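The Folding Table Gets a New Pair of Hands
At a used-clothing warehouse in Skemham, the sorters now spend part of each shift teaching

The sorting floor at Gutmont opens at 6 a.m., and by the first break the pallets from the weekend drop-offs are usually down to waist height. Gutmont buys surplus and secondhand clothing, grades it, folds it and ships it to resale shops in plastic bins. For most of the company's life every step after the forklift was done by hand.

Since August one of the folding tables has belonged to a two-armed robot leased from Kotbridge. It doesn't grade anything. Its job is the last part of the line, moving garments between the table and a clear bin, and it is still learning that job. On the day I visited it had jeans to deal with, along with a few lighter pieces.
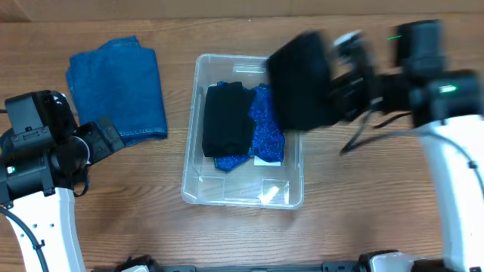 A person on the packing line is expected to handle 574 pieces in a shift. The robot does 100 on a good day, with someone standing next to it the whole time. Gutmont's managers say they knew that when they signed the lease. They had trouble filling evening packing jobs for two years, and they wanted to find out what a machine could take on before the next holiday season.

What has changed so far is mostly the schedule. Four sorters trained on the robot and rotate through the table in two-hour turns. They lay out the garments, watch the arms work, and step in when a piece slips or bunches up. Each time they step in, they log it on a tablet, using software from a company called Siregar. The log goes to Kotbridge every night. The sorters get an extra dollar and a half an hour for those turns, and the rate was settled only after several of them pointed out that the first version of the plan paid nothing extra at all.

The hard part is cloth. Denim holds its shape and sits where it is put. Anything slippery, stretchy or covered in sequins tends to shift when it is picked up, and the sorters have become good at guessing which pieces will cause trouble. Dancewear and costumes have their own code in the log. 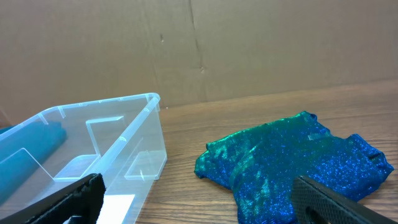 One sorter told me she liked the turns at the robot fine, because her wrists got a rest, but that she missed the talking. On the regular line six people face each other across the belt. At the robot's table she stands by herself with the tablet, and the questions she used to ask across the belt, about a stain or a label, now wait until lunch. She also wanted to know what would happen to the evening openings if the machine got faster, and she had asked twice.

The answer she got is the one I got. Gutmont says no current job will be cut during the lease, which runs through next spring, and that it has made no decision past that. The evening jobs are still posted on the board by the time clock. Over 400 bins leave the building in a normal week, and nearly all of them are still packed by people.

Kotbridge is due back on Wednesday to change the finger pads.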